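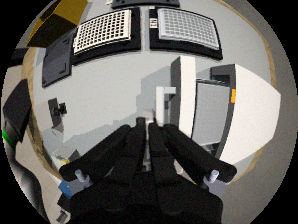 Koppel plate handler, reviewed July 13, 2019

We put the Koppel in at our Fondstead lab in June. It moves microplates between their holders and the instruments, a job two technicians used to share by hand. Setup took 6 days, mostly teaching positions.

Good: the late shift no longer has to stay for plate changes, and sore wrists come up less.

Less good: someone still loads the holders every morning, and a tilted plate means a call to whoever is trained. Only two of us are — I'd train everyone before buying.

Spare fingers cost us $592. Still keeping it.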